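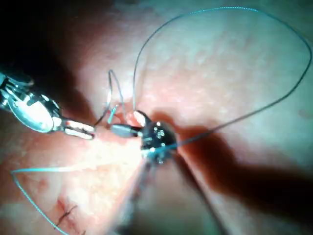
Hotberg guesthouse reopens with 15 rooms

8/25/24 -- The Pellegrini guesthouse in Hotberg is taking guests again after a long winter and spring of work on the roof and the plumbing. 15 rooms now, up from 12. Two on the ground floor have step-free showers.

Owner Mairéad Ó Conaill said bookings for the fall are "better than I dared hope," with most of them from hikers doing the Dradholm trail. Weekends fill first. Midweek still wide open.

Rooms at the back look over the river, the front ones get the square and the church bells (ear plugs at the desk, free). All have a kettle, small fridge and new beds. No elevator. Breakfast is served untill 10 and is included in the rate -- dinner is not, but the Andulov grill two doors down gives guests 20 percent off if they show thier key.

Parking is behind the building, 29 spaces, shared with the bakery. Get there before dark if you can, the turn is easy to miss. Dogs OK in the ground floor rooms only, one per room.

The guesthouse closes for 2 weeks in November for painting, then stays open through the ski season. Bookings by phone or at the front desk. Online booking not up yet.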